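Search stories Go Advanced Search by title

A Light Hand

Bence Kocsis got the job at Potgieter because he had once worked in a dry cleaner's, and the woman who hired him seemed to think this was the funniest and best thing on his résumé. The pay was better than the dry cleaner's. The chair was worse.

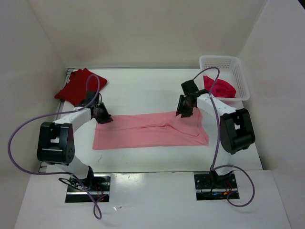 What he did all day was fold. He sat with a handle in each fist, and whatever his fists did, the two arms on the table did a blink later. Pinch, lift, bring across, lay down, let go. When the fold was good he pressed the left pedal and it was saved. When it was bad he pressed the right pedal and it was thrown away, and he was asked to try not to do that too often.

A hundred good folds made a set. Sets went to Trernwood, the office upstairs, where they were fed to something called Standumetti, which was going to learn laundry from him. He had never seen Standumetti. He pictured a nephew.

"Don't think about it," said Skavden, who had trained him and who had a last name only, like a detective or a brand of crispbread. "If you think, it shows. It learns the thinking."

"What does thinking look like?"

"Like this." She took the handles and had the arms hover over the cloth, trembling, for what felt like a week. "My whole first set was like that. They had a robot upstairs that couldn't pick up a sock without having doubts."

So Bence tried not to think. He thought about his mother, who folded shirts against her chest with her chin holding the collar. The arms had no chins. He had raised this in his first week and been told it was a good note.

By December he was fast. He could do a shirt in five moves, and then, after a bad night's sleep and a great deal of coffee, in four. He had also picked up a habit. After the last fold he gave the thing a little pat, left hand, one tap, the way Mrs. Orban at the dry cleaner's used to pat a finished stack before she slid it over the counter. He didn't know he did it. The pedal came after the pat, so the pat got saved.

He found out at 3 in the afternoon, when he was called up to Trernwood to see how the nephew was getting on.

There were people with laptops and a plate of cookies that had been got at. Someone typed something and stepped back. The arms upstairs had no one holding the other end of them, and Bence was surprised by how much he minded this. They went down to a towel and took it by two corners. They folded it badly, then less badly, then square.

Then the left one rose an inch and patted it.

"It does that," said a man with a beard. "Every time. We don't know where it's getting it from. We've been through the code for two weeks."

Skavden looked at the ceiling.

"It doesn't hurt anything," the man said. "It costs us time, though. We'd like to train it out."

Bence took a cookie, as he felt somebody should be doing something. He considered Mrs. Orban, who had retired to live with her sister and who had fired him, fairly, over a wedding dress.

"Could be the towel," he said. "Could be it's checking the towel's flat."

The man with the beard wrote this down.

Back at the bench he put his hands on the handles and did a shirt. Five moves, no pat. He sat there with his foot over the pedal. The shirt looked all right. It looked like a shirt nobody had finished with.

"You've got sixty to go before five," Skavden said from behind her own screen.

He reached out with the left arm, gave it one tap, and pressed save.

More short fiction
The Elevator Inspector's Honeymoon
Two Sugars for the Bailiff
My Brother's Boat, With Holes
What We Told the Piano Tuner
Soup Weather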